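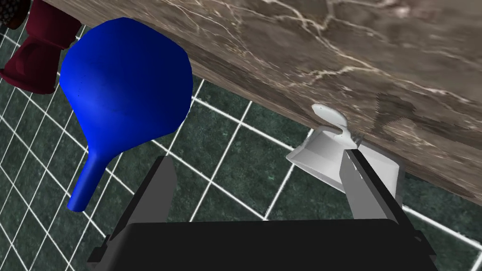
Talk notes, Home Preserving Evening, Toltby Library
Speaker: Fumiko Kawaguchi
Time: 40 minutes, then questions

Opening
Good evening and thank you for coming. Say my name slowly. I moved to Toltby in February, and before that I made plum syrup with my aunt every summer. I am not a chef. Please stop me if I use a wrong word.

Ask: who has made syrup or jam before? Wait for the hands.

Part 1. The fruit
Use fruit that is ripe but still firm. Bruised places must be cut out. My plums come from the Baidoo farm stand on the Ploston road, where they are sold by the bucket at the end of the day.
Wash, dry, remove the stones. Drying takes patience and I do it with an old towel.

Part 2. Sugar
In my family we used the same weight of sugar as fruit. Now I use less, and for this reason I keep my syrup in the refrigerator. Tell them this clearly. A syrup with less sugar is not for the pantry shelf.
Pass around the two small tasting cups, first the sweet one. Ask which they prefer. (Last time the room did not agree at all.)

Part 3. Cooking
Low heat. Stir until the sugar is melted, then leave it alone. Skim the foam with a flat spoon.
Tell the story of the phone call and the burned pot. Keep it short!

Part 4. Filling the bottles
Bottles must be clean and warm. Cold glass and hot syrup is a bad meeting. Pour through a wide funnel, slowly, and stop below the neck. Wipe the rim before closing.
Write the day on the label. I always believe I will remember, and I never do.

If there is time
Syrup with soda water, on yogurt, in salad dressing with vinegar. Somebody will ask about apricots: yes, same method, but more lemon.

Before closing
Recipe sheets are on the table near the door, 55 copies. The next evening is about pickles, and the sign-up list is with the front desk.
Thank the library. Return the microphone.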